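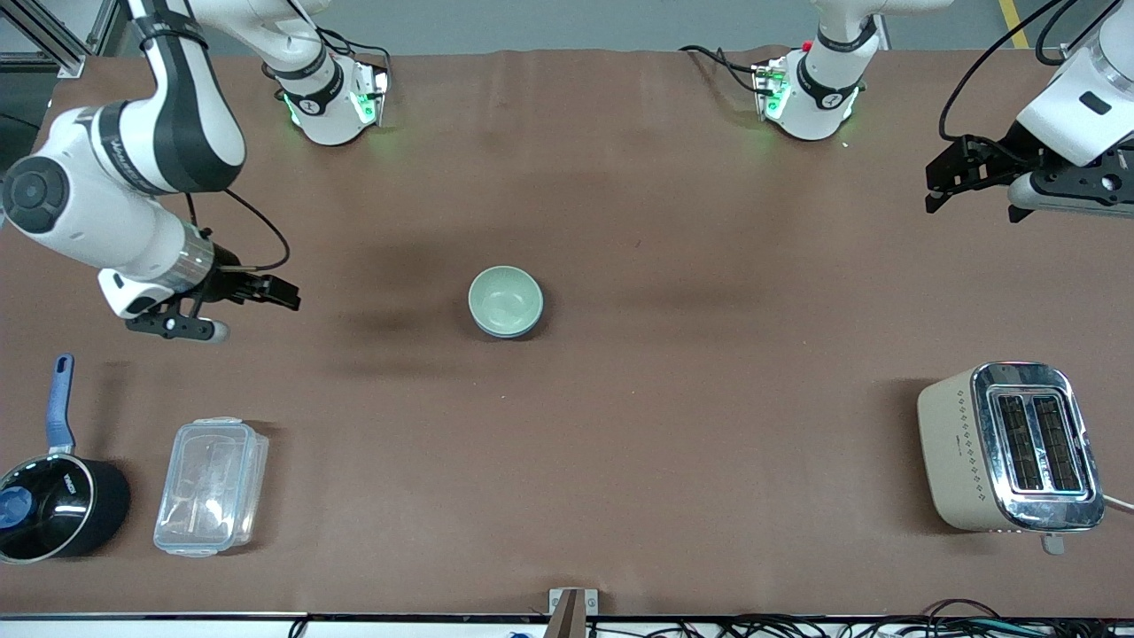 Page last changed: January, 4.10 pm

Two-Arm Kitchen Club: progress report to the Drustel fund

Dear Imad Sayegh,

You asked for "a short, frank update". Short I can manage.

The club now has 14 members, and we have spent 411 pounds of the grant, mostly on cables and a replacement gripper pad. The breakfast task is behind the plan. Lifting the bowl and putting it down elsewhere is going well enough that Lâm Cao has stopped holding his breath. The saucepan is another matter, and I would rather not discuss the handle.

Ánh Bùi and Hằng Hứa have taken over the toaster. Their first job is lining the gripper up with the slots, with no bread involved. The bread budget is therefore untouched, should you wish to have it back.

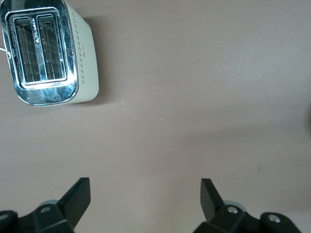

They work mainly from the wrist view, and the chrome top gives them grief, as our software is fond of reflections and treats them as real objects. Hằng is relabelling the worst ones by hand. She has asked me to mention this to you twice.

Still to do before the open evening: both arms working at once, and the written safety sheet, which is mine and is late.

Sunee Rattanakul
Club lead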